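How to Judge a Counter-Wiping Robot Before You Believe the Pitch

By Eluned Beddoe

Every March the sales decks come back, and every deck has a robot arm tidying a kitchen. I don't trust any of them. If someone wants you to sign for one, run your own test first. You need a counter, a cloth, a plate or pan, and a free morning.

Step 1. Pick one dull chore. Wiping a counter is a good one. A person does it half asleep, so you will notice quickly when a machine can't. Leave the dish out. Real counters have dishes on them.
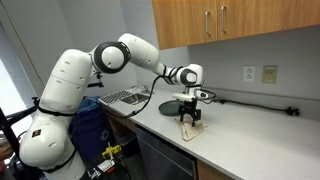 Step 2. Write down what "done" means before anyone presses start. Mine says the cloth gets picked up, the counter gets wiped on both sides of the dish, and the cloth ends up folded by the sink. Vendors love to move this line afterward. Treloar once tried to tell me that touching the cloth counted as a wipe.

Step 3. Drop the cloth by hand and leave it how it falls. A neatly folded square has an edge in the same spot every time. A heap doesn't, and in your house you will mostly have heaps.
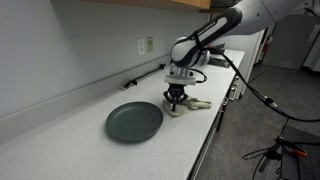

Page last changed: March, 9:40 a.m.

Step 4. Do 5 tries in a row with no help. If a person nudges the cloth, that try is a fail. Ask how many tries went into the demo video, too. Mellora told me 167, and the video showed 2.

Step 5. Watch the grip more than the arm. Big smooth arm moves look great and mean very little. Two stiff fingers can pinch fabric well enough, but pinching is the start of the job. Pressing down evenly while moving sideways is what cleans a counter, and that's where I'd expect trouble.
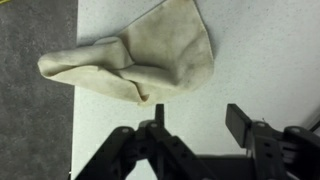 Bunched cloth near the open gripper, seen from the wrist.

Step 6. Time it against yourself, setup included. The Tumska brochure quotes 1,056 practice runs and has no figure at all for minutes per counter. Ask for that figure in writing.

So can they do chores yet? Parts of chores, with a patient person close by. I'd keep your sponge. If you run this test on the Wutstead arm, send me your fail count and what the cloth was made of.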